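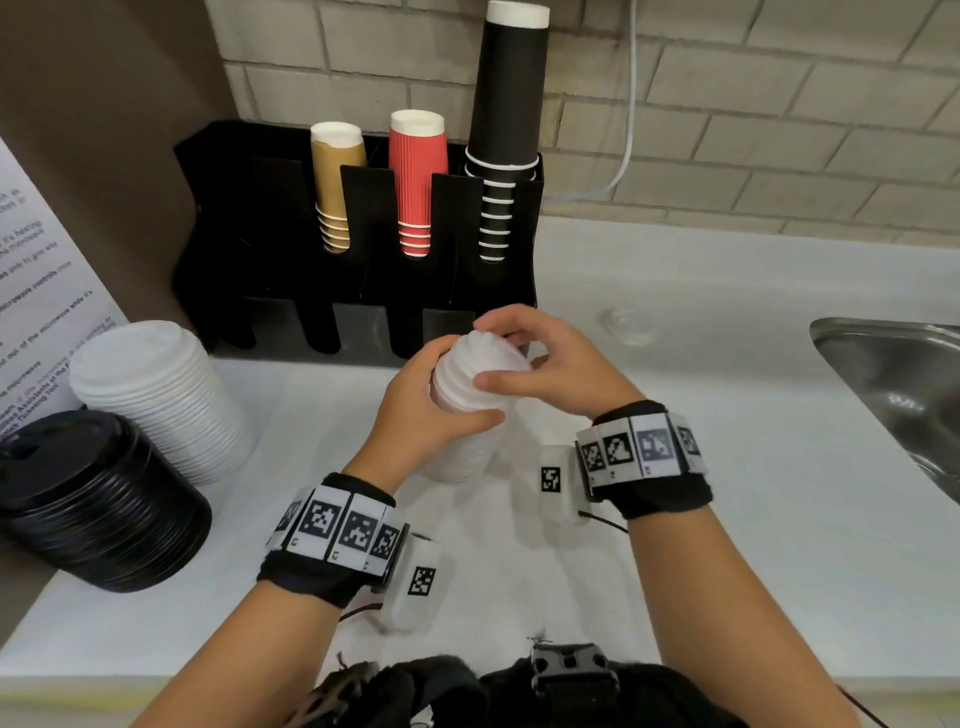
By Berenice Barrera | 21 May 2024 | Streets & Trails

Anyone who has ever pushed a bike up the shoulder of Lamilia Road with trucks grumbling past will be glad to hear that the long-promised riverside path is finally getting its missing piece. The city council voted 7 to 2 last night to pay for the stretch between Nuchit Park and the old Lalen rail bridge, and the cheer from the back rows went on so long that the clerk had to ask for quiet twice.

The new section will be wide enough for bikes, strollers and people who just like to amble along and look at the ducks (I count myself among them!). It will also get proper lighting, which families on the east bank have been asking for since the first part of the path opened and then stopped short at a chain-link fence.

"My kids have been riding up to that fence and turning around for 3 years," said Güven Duman, who lives near the park and brought both of them along to the meeting.
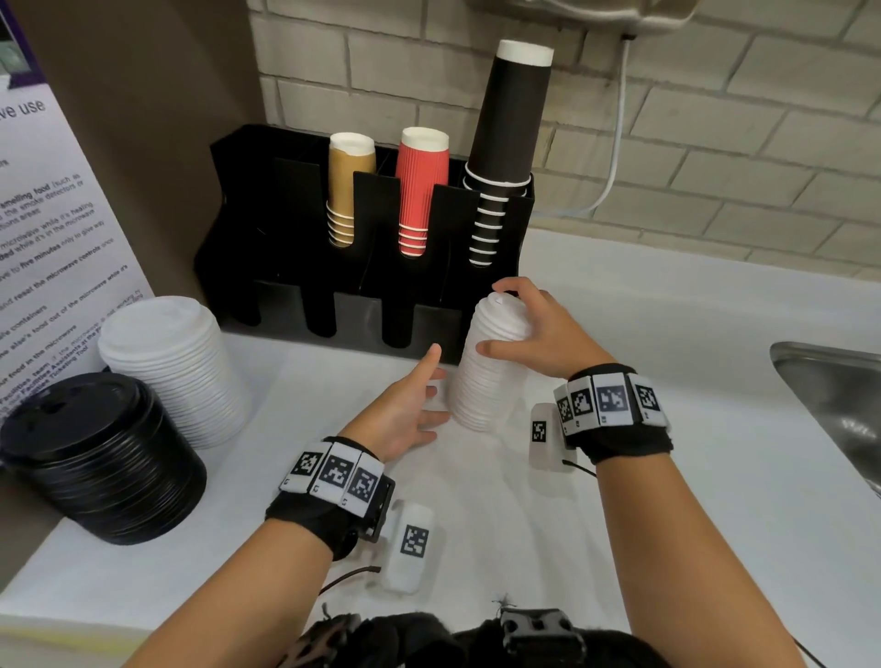

What happens next

Crews are due to start clearing brush this summer, and the city hopes to have the path open by December - weather permitting, of course. Up to 200 feet of the parking lane on Fisemier Street will be closed while the ramp is built. Drivers can use the lot behind the library in the meantime, free of charge.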